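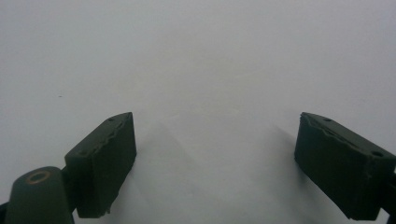

Printing and fitting fingers for a hand-held gripper

These are the steps for making a pair of replacement fingers for the Kavura hand-held gripper and getting them to close square. The design came out of the shared workshop on Trandlow Street, where there are three of the grippers in regular use. It can be done at home with any printer that holds a steady bed temperature and a bench with a flat top.

Last updated 23 November 2023. The part files changed in February, so if you have an older set, throw it out and download again. The old fingers have the screw holes closer together and won't fit the current carriages.

What you need

Dark green PLA or PETG, enough for two fingers
Four M3 x 10 button head screws
Four brass M3 threaded inserts
Soldering iron with an insert tip
2.5 mm hex driver
3 mm drill bit and a pin vise
Flat file, medium cut
Small square
A sheet of plain white paper or a white tabletop
Calipers

The color doesn't matter to the fit. We use dark green because the camera software separates it easily from most of what we pick up. Avoid anything glossy.

Step 1. Print the fingers

Open both files, finger_left and finger_right. They are mirror images, so don't print two of the same one. I have done this more than once.

Put each finger on the bed with its inner face down. The inner face is the broad flat panel that does the gripping, and printing it against the bed gives you the flattest surface you can get without sanding. Use four walls and 40 percent infill. Layer height is 0.2 mm. Supports are needed under the back end only, where the finger steps out to meet the carriage. Paint them on by hand in the slicer if it tries to put them everywhere.

The ridge along the top edge of each finger is the weak spot. It is thin, and it chips if you pull the supports off in a hurry or drop the part on concrete. A chipped ridge looks bad but it is above the contact area and has no effect on the grip. Don't reprint for that. Do reprint if a crack runs down into the inner face or reaches either of the screw holes.

Step 2. Clean the holes

Each finger has two through holes. They print slightly undersize. Run the 3 mm bit through them by hand with the pin vise. A power drill will grab the plastic and melt it, and then the screw binds.

Check that a screw drops through under its own weight. If it needs a push, go through again.

Step 3. Set the inserts

The inserts go in the carriages, two on each side. Set the iron to 220 C for PLA or 245 C for PETG. Stand the insert in the hole, rest the tip on it, and let it sink with very little pressure. Stop when it is just proud of the surface, take the iron away, and press it flush with something flat and metal. A steel ruler works.

Leave it alone for a couple of minutes before you put a screw in. If an insert has gone in crooked you can warm it again and straighten it, but the plastic around it gets softer each time. Two tries is the limit.

Step 4. Fit the fingers loosely

Slide the left finger onto its carriage, start both screws, and turn them until they just touch. Do the same on the right. Both fingers should still move a little if you push them with a thumb.

Work the trigger a few times. The fingers should travel without rubbing on the housing. If one rubs, look at the back end first. There is usually a bit of support material left in the corner, and the file will take care of it.

Step 5. Square them up

Lay the gripper on the white paper or tabletop under an even light. Open it all the way. The tips should come up to the same height, and each finger should lean in toward the middle by the same amount. Small differences are easier to see against white than on a bare bench.

Close the gripper slowly until the tips are almost touching. You are looking at the strip of white between the inner faces. It should be the same width from the tip to the base. If it is wider at the base, the tips are toed in too far. Loosen the rear screw on the worse finger, swing it out, and snug it again. Check with the small square against the housing.

Once the strip looks even, close the gripper on a single piece of paper and try to pull it out. It should drag the same at the tip as it does halfway down.

Step 6. Tighten

Tighten the front screws first, then the rear ones. Go to firm and stop. The heads will pull through the plastic if you lean on them.

Cycle the gripper 100 times and check the screws again. They always take up a little on the first run, especially in PETG. After that ours have stayed put. One pair had 1,197 cycles on the counter before anything needed attention, and what it needed was a rear screw turned a quarter turn.

Step 7. Check the opening

Open the gripper fully and measure between the tips with the calipers. The current design should read 125 mm. Anything within 1 mm is fine. If you are short by more than that, a finger is mounted on the wrong side or the trigger linkage isn't reaching its stop. Take the cover off and look at the linkage before you change anything else.

If you are using the camera mount, redo the calibration now. The software stores the tip positions, and new fingers will shift them even if you measured carefully. Run the Lloyd calibration script with the gripper open over a blank surface, then again closed. It takes 7 images in each position and writes a new file to the config folder. Rename the old file before you start if you want to keep it.

Problems

Fingers close at the tips but not at the base: toe-in, go back to step 5.

Screw turns forever and never gets tight: the insert has come loose. Take it out, fill the hole with a scrap of filament and the iron, and set a new one.

Grip slips on smooth objects: cut two strips of thin rubber sheet and glue them to the inner faces. Redo the calibration afterward.

One finger lags behind the other: clean the rail and put a drop of light oil on it. The Pledham rails ship dry.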